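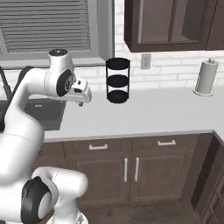
Most people buy too much kitchen and too little counter, according to Valbona Kneževič, and they find out the first time they roast a chicken. The pan comes out of the oven, there is nowhere to put it, and somebody has to move the toaster with an elbow.

I heard a version of that complaint in nearly every kitchen I visited for this story. People were happy with their cabinets. They liked their faucets. The counter was where things went wrong, and usually the trouble had been built in before anyone cooked a meal.

Gridel is a good town to look at small kitchens. Much of its housing was put up for mill workers, and the rooms were kept tight to hold down heating costs. The mill is gone and the apartments along Sikora Street have been redone, some more than once. The walls mostly stayed where they were. One unit I spent time in measures 662 square feet, and its kitchen runs along a single wall with a refrigerator at one end and a range at the other.

Between the sink and the range there are 2 feet of clear surface. That stretch does almost all the work. Vegetables get washed on one side, cut in the middle, and pushed into a pan on the other. When the stretch is clear, dinner is easy. When it is covered with mail, a phone charger and a bag of onions, the cook ends up chopping on a board balanced across the sink.

The tenants before had tried to fix this by adding a rolling cart. It gave them more surface and took away the floor they needed to open the oven door. They left the cart behind when they moved, and it now holds shoes in the hallway.

Kneževič has been measuring kitchens in and around Gridel for a long time, and she starts with a question about breakfast. She wants to know who is up first, what they make, and where they stand while they make it. Only then does she take out the tape. A family that packs school lunches at six in the morning needs a different counter from a couple who eat out and bake on the weekend, even if the rooms are the same size.

She also asks people to leave the dishes where they are before she comes over. They rarely listen.

"I get there and it's spotless," she said. "So then I open a cabinet and everything falls out, and we start from that."

Her method is simple enough to copy. For a week, leave a strip of masking tape along the front edge of the counter. Each time you use a spot, make a pencil mark on the tape. By the end of the week the marks bunch up, usually next to the sink, and long sections stay blank. The blank sections are where the coffee maker and the mixer should go. In most kitchens they are sitting in the busy part, close to the outlet that was handiest on moving day.

Outlets come up a lot. A counter with one outlet tends to have one crowded corner, and adding a second at the far end can do more for a room than new stone. An electrician should do the work, and local rules on spacing and on protection near water have to be followed. It is dull money to spend. Several people told me they put it off for years and then wished they had done it first.

Depth matters too. The back few inches of a counter are hard to reach and easy to fill, so they collect jars, vitamins and things waiting to be returned to a neighbor. Some cooks put up a narrow shelf at the back to lift the small items off the surface. Others use a stand with levels. Either one works if it holds things used every day. Once it fills with spices bought for a single recipe, it is only a taller kind of clutter, and the wall behind it gets greasy and never gets wiped.

Then there is the question of what the counter is made of, which takes up most of the talk in showrooms and less of it in kitchens. Clirnard, a fabrication shop on the edge of town, keeps its offcuts in racks by the loading door and will let customers take one home. That is worth doing. Set the piece where the counter will go and look at it in the morning and again with only the kitchen lights on. Put a wet glass on it. Spill some coffee and leave it through dinner. A pale gray that looks calm under shop lights can turn blue beside yellow cabinets, and a dark polished piece will show each crumb.

Matte surfaces hide scratches and hold on to fingerprints. Polished ones do the opposite. Wood can be sanded and oiled again, and it will need to be. Laminate costs the least and still puts up with a great deal, though a hot pan will mark it for good. The people I met who were happiest with their counters had picked something they were not afraid of.

Height is harder to change and gets less thought. Standard cabinets set it for you, and they suit a person of middling height cutting vegetables. Kneading dough is easier on something lower. Tall cooks bend, and after an hour it shows in their backs. A thick cutting board raises the surface for one person and goes back in the cabinet for the next. At the other end, a sturdy kitchen table is often just right for rolling out pastry, and it costs nothing if it is already there.

In the Sikora Street apartment, the fix was small. The microwave moved to a shelf by the refrigerator. The dish rack was traded for one that folds. A pull-out board, made from a drawer front and a slab of maple, went in beside the range at waist level. It took 3 evenings, most of it spent planing the board so it would slide in damp weather.

The mail still lands by the sink. Kneževič suggested a basket near the door, and there is one now, with a pair of gloves in it and last month's electric bill.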